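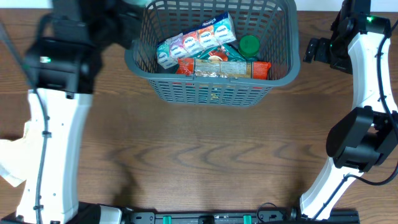 Filed under: Bench Notes / Packing & Handling

7/11/26

Basket load, grocery set, Netthorpe table. Continuing from Yaqin's list. Aim is a fixed packing order for the small gray basket so that the Clirotbridge sheet can be closed out.

Rule as it stands: long rigid packs go flat against the near wall, bags behind them, the round container upright on the right, tissues last. Makis wanted the tissues on the bottom as padding. Rejected, the film creases and the packs shift inside it.

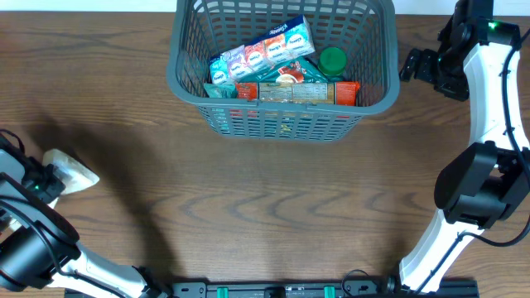

Basket limit on the sheet is 1000 g per layer. Vostum quotes 600 for the same basket. Need to ask Kalliopi which figure is current before 2 layers are tried.

Tissue multipack: enter it as one item. The small packs inside differ in color and print, and Vilém had started listing them separately.

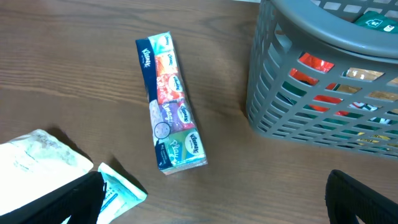
Handling note: lift the multipack by the middle. Film ends are not to be used as handles.
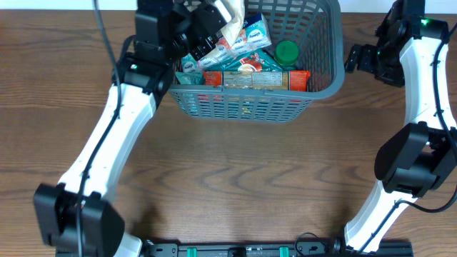

Placement of the multipack still needs a line on the sheet. Current wording says "on top" and gives no angle. Diagonal across the pile, low end at left, leaves the green lid clear on the right, so I will write it that way. Small teal packet stays in the front left corner.

Open: item 237 has no weight entered. Lefteris to check.

Recent entries
- Gkikas crates, rim wear
- Label stock, November
- Tabletop refinishing

We use cookies to remember your settings. Accept / Manage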